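Home Topics Work and Machines Ask Us

Will a robot do the washing-up?
By Elibariki Athumani
April

At the Basgate canteen, people clear almost 500 cups a day. The owners want robot arms to help. Before an arm touches a real cup, it practises inside a computer, in a pretend kitchen.
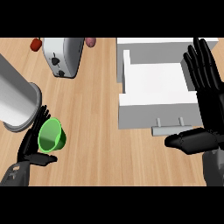 The firm Vesteck says this will free the staff for "better jobs". Which jobs? I asked and got no clear answer. Lifting cups all day makes your wrists sore, so some workers would gladly stop. Others worry about losing hours - and pay.

A pretend kitchen is also a tidy place. Real ones have spills, noise and people in a hurry. Somebody will still have to watch the arms and sort out mistakes.
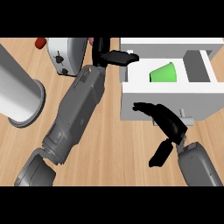
Computer picture: two robot arms, an open drawer and a green cup.

Ask who gets the easier day before you cheer.

Last updated: April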